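The little kitchen table, in pictures

Well, I finally got round to putting these up! Do-yoon Ko has been nagging me since May for a proper look at the play kitchen things we've collected for the toy library, so here are a few from the table. I've stuck to the food and the cooking bits, as those are what everybody asks to borrow. The full list runs to more than 1000 pieces (number 1311 went on the shelf last week - a whisk, very exciting) and I am not putting that lot online.

Breakfast, or possibly pudding

Ketchup on a pale purple plate, strawberries and half an orange. I wouldn't eat it myself, but I've been served worse in the Wernham playgroup cafe and had to say yum every time. The green colander basket is my favourite for carrying everything about in.

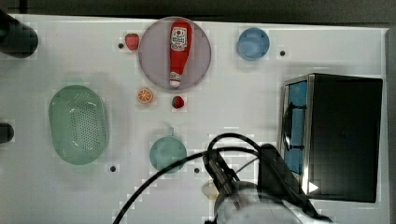 More on the menu

There's a banana as well, partly peeled, and you wouldn't believe the arguments over who gets it. I'm very fond of the bright turquoise cloth too, such a cheerful colour next to all that black. And the green spatula lives in a black cup, or it does when I've put it there.
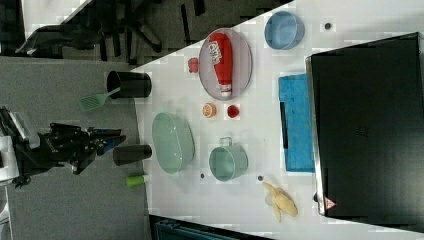

Anyway, the food set goes out on loan number 13 and comes home in one big bag. Please do check down the sofa before you bring it back! We had a strawberry turn up inside a welly once, and the welly had been to Pisura and back on holiday. A quick wipe with a damp cloth is plenty for all of it - no dishwashers, please, I've seen what happens to the bowls.

The microwave, close to

I do love the blue see-through panel with the silvery strip running down beside it. Very smart, far smarter than the one in my own kitchen. It's the thing the little ones make for first, and at our last open morning it had a queue.

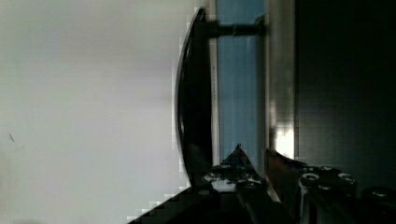
Can I borrow the microwave without the food?

Of course, just ask for loan number 29 and I'll pack it on its own. You can keep it for the same length of time as the big set.

Added 12 June 2025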